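Geology 211, Unit 2: Rivers and Base Level
Notes by Mahtab Mousavi

Base level is the lowest elevation to which a stream can cut its bed. For most large rivers that is the sea. A lake or a band of hard rock can act as a local base level for everything upstream of it.

When base level drops, the stream gets steeper near its mouth and starts cutting down. The steep section, called a knickpoint, then works its way upstream.
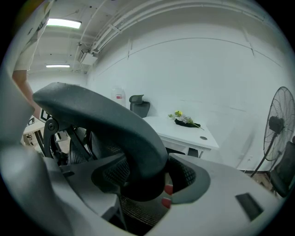
How fast it moves depends on the rock and on how much water the stream carries. On the Landeg the knickpoint sits where shale meets sandstone, and the old floodplain is left as a terrace on both banks.

When base level rises, the stream slows and drops sediment, and the valley fills from the lower end.

Reading: Rutherford, chapter 2. Bring the Cimdale map sheet to lab.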